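Hultenano 口述访谈文本集 说明文件（第2版）

先打个招呼：如果你是从别人论文的脚注里点进来的，你要找的多半是第1版，旧版的段落编号和现在对不上，请先翻到后面“版本差异”那一节，不然引用会错行。
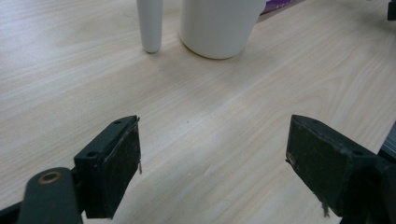 好，接着说正事。Hultenano 收的是冷战后期斯金多夫（Skindov）弹药库周边居民和反核营地参与者的口述访谈。弹药库在海湾北岸，当年一直传说里面要放核弹头，于是有人在铁丝网外面搭帐篷住了下来，一住就是好几个冬天。访谈里有住帐篷的人，也有在库里上班的人，有给两边都送过面包的，还有一位从头到尾觉得所有人都在瞎闹的牧羊人（他那份我个人特别喜欢，强烈推荐！）。

我是这套文本的整理者和目前的维护人，访谈大部分由 Ragnheiður Overgaard 做，我后来加入，负责转写校对、编号、写这份说明。所以下面凡是写得啰嗦的地方都怪我，她说话比我利落多了。

里面有什么

一共录了31份访谈，公开的文本是30份。少的那一份，受访人在看过转写稿之后决定不公开，我们照办，编号保留，目录里那一行写着“撤回”，其余字段全空。请不要写信来问是谁，也请不要根据前后编号去推，真的有人这么干过，弄得大家都很难受。

每份公开访谈对应一个纯文本文件，编码 UTF-8，一行一个话轮。行首是段落编号，接着是说话人代号，再接着是原话。说话人代号很简单：访问者写 R，受访者写 S，如果旁边有家人插嘴，写 T。插嘴的比你想象的多得多。有几份访谈是在厨房里录的，录到后半段基本变成全家辩论，我校对的时候经常要倒回去听好几遍，才分得清“那年没下雪”到底是丈夫说的还是妻子说的。分不清的地方我一律标了“说话人不明”，没有猜。

另外有一个总目录文件，制表符分隔，字段如下。

编号：访谈的固定编号，跨版本不变。
身份：营地参与者、库内雇员、周边居民、其他，可以多选。有些人先在库里上班，后来辞职去了营地，两个都填。
访谈语言：见下面“语言”一节。
录音条件：我自己的主观打分，好、中、差。差的那几份，冰箱声音比人声还大。
署名方式：实名、化名、仅首字母。
敏感标记：有或无，含义在“使用条件”里讲。
校对人：谁最后看过这份稿子。

目录里没有出生年份，也没有住址。第1版是有出生年份的，第2版删了，理由后面讲。

这些访谈是怎么来的

最早的起因挺小。Ragnheiður 当时在写营地厨房的事，对，就是写他们吃什么，她想知道在零下的天气里怎么给一群陌生人做热饭。她去找 Valdemar Thoroddsen，他管过营地的炉子，结果聊了一个下午，炉子只聊了十分钟，剩下的时间都在讲他和父亲那几年怎么不说话。他父亲在弹药库开车。Ragnheiður 回来跟我讲，她到他家门口的时候手心全是汗，稿纸上列的问题一个都没用上。

从那以后就一个带一个。Valdemar Thoroddsen 介绍了营地的几位老朋友，老朋友又介绍了后来搬走的人。库里那边难得多，很多人当年签过保密的文件，几十年过去了还是不愿意开口。转机是 Leif Bjarnason，他在库里做过电工，退休以后反倒想讲，而且讲得极细，连值班室的暖气片哪一片不热都记得。他同意实名，还替我们给以前的同事打电话。没有他，这套东西会是一边倒的，我得老实承认这一点。

访问没有固定问卷。Ragnheiður 的习惯是只准备一个开场的问题：“你第一次看见那道铁丝网是什么时候？”后面就跟着对方走。所以如果你想做横向比较，比如统计每个人对某件事的态度，会很吃力，有的人压根没提过那件事，没提到也不代表没意见。拜托别把空白当成“中立”编码。

录音最开始用的是磁带，后来才换成数字的。磁带的数字化交给了一家叫 Uçar 的小工作室，活做得很细，只有一盘的开头缺了一小截，那是磁带本身坏了，跟他们没关系。缺的地方文本里写着“录音缺失”。

转写怎么做的

第一稿由 Ostora 自动转写。Ostora 是我们自己凑出来的一套脚本，没什么神秘的，对老年人说的海湾方言识别得一塌糊涂，把“弹头”认成“羊头”是家常便饭（牧羊人那份简直没法看）。所以后面全部是人工重听重改，我听一遍，Phong Ung 再听一遍。

Phong 的耳朵比我好，也比我固执。我们为停顿吵过一架。我主张停顿不用标，读起来清爽；他说一个人讲到某件事忽然不说话了，你把沉默删掉，等于替人家把话接上了。后来他拿 Leif 那份给我听，讲到值夜班听见外面唱歌那一段，中间有很长的一段什么都没有，然后他才说“唱得不好听”。我就投降了。现在短停顿写三个点，长停顿写“停顿”，用方括号括起来。笑、哭、清嗓子也标，其他的声音不标，狗叫除外，因为有几位是在跟狗说话，不标的话文本根本看不懂。

口头禅和重复的词保留。语法不通的地方保留。记错的事情也保留，比如有两位都说营地被拆的那天自己在场，可他们描述的天气完全相反，一个说大雾，一个说太阳晒得睁不开眼。我们没有去裁决谁对，当时的报纸我翻过，报纸也没写天气。

方括号以内的文字都是我们加的，方括号以外的文字都是说话人自己的。做文本处理的朋友请注意，直接跑分词之前记得把方括号里的内容去掉，我收到过一张高频词的图，排在最前面的就是“停顿”，做图的人还写了一大段解读……

语言

访谈原文有2种语言，目录里写明了每一份是哪一种。有几位讲着讲着会换，换的地方在段落编号后面加了小写的 x。中文的部分只有这份说明和一份译名对照表，访谈正文目前没有中文全译，我自己断断续续译了几份，质量参差不齐，没放进来。要是有人愿意一起做，我会高兴得跳起来！

译名对照表里，地名跟着当地人的叫法走，和地图上的写法有时候不一样。比如营地的人管铁丝网东边那块地叫“洗衣坡”，地图上没有这个名字，库里的人也不这么叫，他们叫它“三号门外面”。两个叫法都收了，互相参照。

版本差异

第2版和第1版相比，改动如下。

段落编号重排。第1版是按录音分钟数编号的，一换音频文件就全乱，第2版按话轮编号，以后不会再变。旧编号对新编号的换算表放在同一个目录下，文件名里带“换算”两个字。

删去出生年份。斯金多夫地方太小，出生年份加上身份一栏，当地人一眼就能认出化名的是谁。这件事是 Valdemar Frandsen 提醒我们的，他在那边教书，他的学生拿第1版当课堂材料，不到一节课就把两位化名的受访人认出来了，其中一位还是某个学生的姨婆。姨婆本人倒是无所谓，可另一位很介意。我们给她写了信道歉，她那份从实名制的检索里拿掉了，文本经她本人同意留着，细节改模糊了一些，改过的地方都有标记。

如果你手上还存着第1版的目录文件，请删掉，或者至少不要再往外传。我知道没办法强制，只能这样请求。

补了一份访谈的后半段。第1版里这份只有前半段，当时以为磁带只录了一面，九月收拾柜子的时候才发现背面也有。后半段讲的是营地解散以后的事，语气和前半段差得很远，引用过前半段的朋友最好回头读一读。

说话人代号统一。第1版里 Phong 和我用的代号不一样，现在统一成前面讲的那三个。

使用条件

研究、教学、写作、做广播、做展览都可以用，不收钱，注明来源就行。下面几条请务必遵守。

化名就是化名，不要还原。哪怕你就是当地人，哪怕你百分之百确定。

目录里敏感标记为“有”的访谈，引用超过一个话轮之前请先写信给我。这些里面有讲到自杀、讲到家里暴力的段落，受访人同意公开，但希望知道自己的话被放在什么样的上下文里。我会替你转达，回信可能要等上一阵，有的受访人不用电子邮件，我是写纸信的。

不要拿来做声音合成。录音本身没有公开，这条按理说用不着写，可是已经有人来问过能不能要录音去“还原”一位已经去世的受访人的声音。不能。

用来训练语言模型的话，请先来信谈。到现在为止来问过的，我们和受访人商量下来有答应的也有拒绝的，得看具体拿去做什么。

如果受访人或者家属要求撤回，我们会撤，目录里留下空行。请你隔一段时间回来看一眼目录，发现某一行变空了，就把自己手里的那份也删掉。

已知的问题

受访人年纪普遍偏大，年轻一辈的只有当年跟着父母在营地里住过的几个孩子，他们的记忆里泥巴和罐头汤占了很大比重，政治几乎没有。

女性多于男性，营地的人多于库里的人。这是一个带一个找来的结果，我们没有做过任何抽样，所以别写“居民中有百分之多少认为”这样的句子，求你了。

没有军方的声音。我们写过信，收到过一封很客气的回信，然后就没有下文了。

Ragnheiður 自己的态度在录音里听得出来。她年轻时参加过反核游行，她不装，受访人也都知道。有几位库里的雇员一开口就先跟她抬杠，抬完了才肯讲。读的时候把访问者的话一起读，不要只摘受访者的那一半。

弹头到底有没有放进去过，访谈里说法不一，有人斩钉截铁说有，有人斩钉截铁说没有，Leif 说他进过所有的库房，唯独有一间没进过。这套文本回答不了这个问题，写信来问我的朋友，我知道的不比你多。

有几处地名拼写前后不一，是当事人自己的发音不同造成的，没有统一。还有几处是我打错的，发现了请告诉我。

怎么引用

格式随你所在的刊物，只要包含这几样就好：Hultenano 口述访谈文本集，第2版，访谈编号，段落编号。实名的受访人请写全名，别缩写，Valdemar Thoroddsen 和 Valdemar Frandsen 就被人混过，一位是受访人，一位只是给我们提过意见的老师，后者根本没有接受过访谈，却在一篇综述里变成了营地的炊事员，他本人笑了很久。

引用方括号里的停顿标记时，请原样保留。翻译成别的语言，标记也请译过去，不要省。

致谢

谢谢所有坐下来跟我们说话的人，也谢谢说了一半决定不说的人。谢谢 Phong Ung 的耳朵。谢谢 Leif Bjarnason 打的那些电话，听说有一通打了整整一个晚上，对方最后还是没答应。Uçar 把那盘发霉的磁带一点点擦出来，我到现在都觉得是奇迹。

有错误要报、有中文译稿想给我看、或者你家里也有人在斯金多夫待过，都欢迎写信，地址在总目录文件的第一行。报错的时候麻烦带上访谈编号和段落编号，只写“中间那段”我是真的找不到。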